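The Fruit Table
October 2018

One: The Word

My mother believed that a basket needed a label before it deserved any fruit. She had believed it all her life, through 35 years of market stalls in Larnton, and when we took the room in Utuscombe for the winter swap she believed it harder than ever.

"Write it big," she said.

"Write what?"

"What it's for!"

So I took a sheet of paper and the black pen and wrote it, small, as I write everything, all in lowercase. She held it at arm's length and laughed until she had to sit down.

"Fruits," she said. "With an s! Like a greengrocer in a phrasebook."

But she liked it, I could tell. She said it twice more, trying it out – fruits, fruits – and then she laid the paper along the near side of the table, in front of the basket, and smoothed it with the side of her hand as if it were a tablecloth at Christmas.

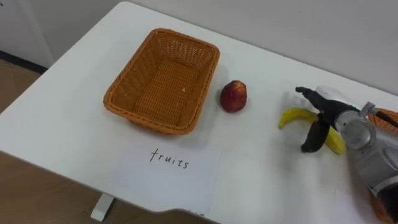 I should explain about the swap, which was the best idea my mother ever had and she had it on the 78 bus. People would bring what they had too much of and take what they had too little of. There would be no money and no list, and you could stay for a chat if you wanted one. The people in Milby had done it with jam. We would do it with fruit, and we would do it on the most beautiful table in the county!

Well, it was a plain white table. But you should have seen my mother walk round it. She had grown up with a dark sideboard that ate every colour you put on it, and she couldn't get over what white did for a banana. "Look at that yellow," she kept saying. "Look at it shouting."

Two: The Other Basket

It was my aunt who complicated things. She rang from Kaewsai Road at teatime to say that one basket looked mean.

"It's a swap," I said. "It fills up."

"It looks like you're expecting three plums and a cold," said my aunt.

My mother took the phone off me and there was a long talk about the old days, most of it shouted, and by the end of it there were to be two baskets. They were to match, but only nearly. My aunt had views on things that matched exactly. She thought they made people stand up straight, and you can't choose a pear standing up straight.

I loved the pair of them on the table. I loved the weave, the tight over and under of it, and the rims you could run a thumb along. I moved them apart and pushed them together. I tried one further back, then one further forward, and every time my mother said, "Better!" with such joy that I began to suspect she would have said it to anything.

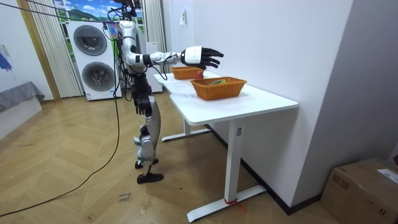 Two baskets, and a little red between them.

"Green goes in first," she announced. "Green makes people brave."

I have thought about that sentence for years and I still don't know what she meant. But she was right that you can't start with red. Red in a basket looks finished. A red fruit left out on the white, on its own, looks like an invitation, and somebody always picks it up to see what it is, and then they're holding it, and then they're talking to you.

We argued happily over that single red one until the street lamps came on. Was it too close to the basket? Was it lonely? My mother thought it ought to look as if it had just arrived and was deciding whether to stay. 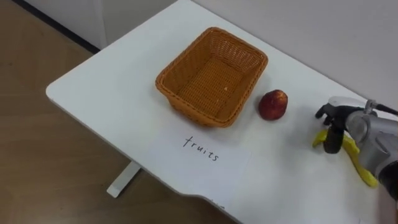
Three: The Morning

They came up the stairs at nine with carrier bags and coat pockets full. A man from Milby brought quinces, which smelled like the inside of somebody's lovely old wardrobe. Two sisters brought damsons and wouldn't let go of the bag until they'd been told exactly where damsons went.

"In the fruits," said my mother, pointing at the sign with enormous pride.

By March the paper had gone soft at the corners and had a ring on it from a teacup. I offered to write a new one, bigger, without the s. She looked at me as though I'd offered to replace the cat.

"Leave it," she said, and handed me a pear.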